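Search the forum... Advanced search
Home > Grippers & End Effectors > Maintenance and Setup

We use cookies to keep you logged in and remember your settings. Accept / Manage

Thread: Yellow fingers drifting out of parallel on handheld grippers

wamine_bench
Okay, so I look after the handheld pair at our Geleck site and I'm losing my mind a little. The fingers line up great when I set them, then after a few hours of folding clothes the tips are toed in and I'm back at the bench with a screwdriver. I've redone this unit 3 times since Blackburn shipped it. Same black slotted bracket as everyone else's, stock fingers. What am I missing?

slotnut
Are you tightening with the fingers open or closed? I used to do mine open and they always walked on me. Now I close them on a strip of card, snug everything up a little at a time, then pull the card out. Mine have held since November.

wamine_bench
Open! Ugh. Okay, trying that tonight.

pinch_point
I'm going to disagree with slotnut a bit. Closing on card hides slop in the bracket — you get a nice looking gap that's only nice under load. Check the bracket first. Wiggle each finger by hand, and if one moves more than the other, no amount of card will save you. I swapped one bracket out of our 5 and that was the whole problem.

slotnut
I've never had a bad bracket, and I've set up plenty of these. But sure, wiggle it, it takes two seconds.

wurov_kim_chi
Thread locker? The blue kind, just a dab. The Wurovport setup notes don't mention it but I've been doing it forever.

pinch_point
Please don't put thread locker near printed parts unless you know what the plastic is. I cracked a mount that way and I'm still mad about it.

wamine_bench
Update! Pinch_point gets this one (sorry slotnut). Left finger had a ton of play. Changed the bracket, then did the card trick anyway, then ran 287 folds and the gap stayed put. Super happy. My routine now, for whoever finds this later:

1. Power down and wiggle each finger. If they don't feel the same, stop and look at the bracket.

2. Close on card, snug the screws a little at a time, pull the card.

3. Go back to real clothes and stop every 30 folds to look at the tips straight on. I work on the striped mat with pants and jeans, and I keep the fingers close together with the slots facing me so any lean shows up quick. 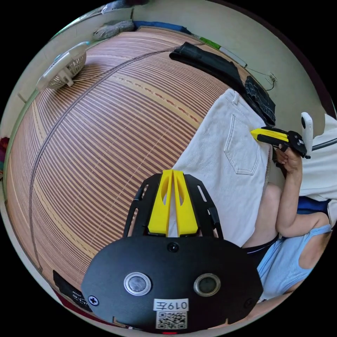
4. Write the date and what you changed in the log, even if it was nothing.

slotnut
I'll take half a win — you kept the card.

Comments (3)

dustyrails: Same drift on mine, ordering a bracket.

foldfoldfold: Every 30 seems like a lot of stopping. I check once at lunch.

mezzanine_9: Does step 2 work with the longer fingers?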